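Dutmont City Commission Vacancy and Records Project
Progress report to the Sivton Fund, second period
Prepared by Châu Tiêu, project lead

You asked for a plain account of where the money has gone and whether the city is any easier to follow than it was before the grant. On the first point I can be exact. On the second I would be careful.

Since the last report we have indexed 1078 pages of commission minutes, mostly from the years when seats were being filled by appointment after a resignation or a move out of town. Another 253 pages are scanned but not indexed. The city clerk's office has been polite and slow. Two requests for closed-session vote sheets have been open since June, and I no longer expect an answer before the next budget hearing.

The search page went live on a Friday afternoon, against my advice. It works for names and dates. It does not work well for motions, which is what most residents want to look up, and the contractor's claim that this is a "tuning matter" should be taken with some salt. Cistik has billed for the tuning once already. I have held the second invoice until somebody can search for "motion to table" and get a motion to table.
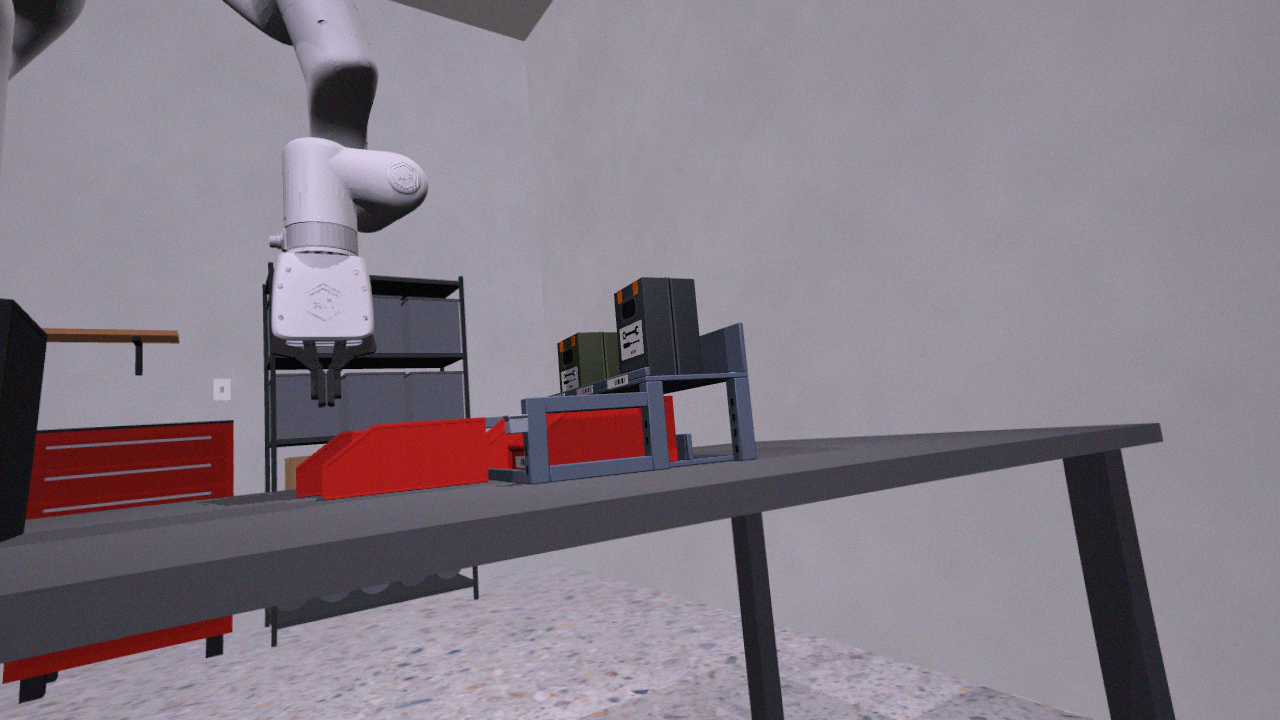
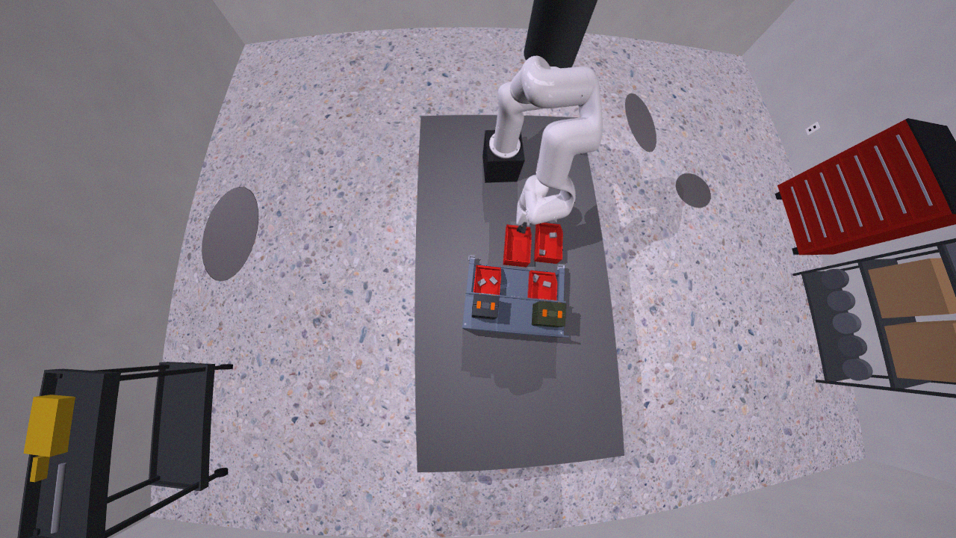 Simulated robot arm and gripper, two views.

Public use is the weak spot. We told you in the application that the index would bring more people to commission meetings. I did not write that line and would not write it now. Attendance at the last meeting looked the same as it did a year ago, and the people who spoke were the people who always speak. We have had more than 100 visits to the search page, but I can't tell you how many of those were staff checking whether it was still up. Please don't quote that number in your newsletter.

There was one result I would stand behind. When the Ward 2 seat opened, a resident used the index to show that the commission had skipped its own posting period the last time it made an appointment. The mayor said it was an oversight. The posting period was followed this time, and the applicants' names were read aloud before the vote. Whether we caused that or the mayor was simply tired of hearing about it, I don't know.

Spending is under budget on travel and over on scanning. The Hoàng print shop raised its rate for oversize sheets, and the old plat maps bound in with the minutes are all oversize. I would like to move the unspent travel money to cover it and need your written approval.

For the next period we plan to finish the scanned backlog and fix the motion search or drop it. The training night for residents is still on the work plan. I would cut it. The first one drew mostly city employees, and the room cost more than the coffee and handouts together.

The expense sheet is attached. Receipts for the scanner repair will follow.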